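New rules for simulated grasping runs take effect in October 2024

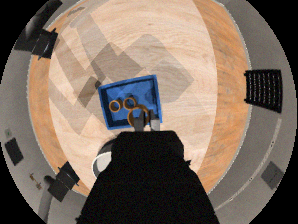
The Wumness working group has agreed on a short set of rules for anyone submitting simulated pick-and-place runs to the shared Zardale archive. They apply to new submissions only. Runs accepted in September or earlier stay as they are.

The main change concerns labels. Every simulated run must now say that it is simulated, both in the run header and in the file listing. In the last review, Feng-yi Siu found 285 runs where the label was missing from one or the other. Most came from the ring and tray task, where simulated and real runs had been stored side by side under the same task name.

The second rule covers scene settings. Camera position, lens model and lighting must be saved with each run, even when they match the defaults. Wide-angle views bend straight edges a good deal, and a user who doesn't have the lens model can't correct for that. Shadow settings go in the same file.

Third, failed grasps stay in. Several groups had been trimming them before upload, and the success rates in the archive could not be compared from one group to the next. If the gripper closes on the wrong ring, or drops one outside the tray, submit the run and mark it as failed. A run may be withdrawn only for a software fault, with a note saying what the fault was.

Contact settings drew the longest discussion. Manero wanted fixed friction values for all thin objects. Zupan asked to keep them open, as its own pads are softer than most. For now the values are open but must be reported, and the group will look at this again after 2 rounds of submissions.

The checking script has been updated to match. It takes about 3 minutes on a batch of 900 runs and lists each missing field by run number. Please run it before uploading. Batches that fail will be returned without review.

Questions about labels go to Feng-yi Siu. Mateja Georgiou is handling everything to do with contact settings and would like to receive measured values for real finger pads from any group that has them.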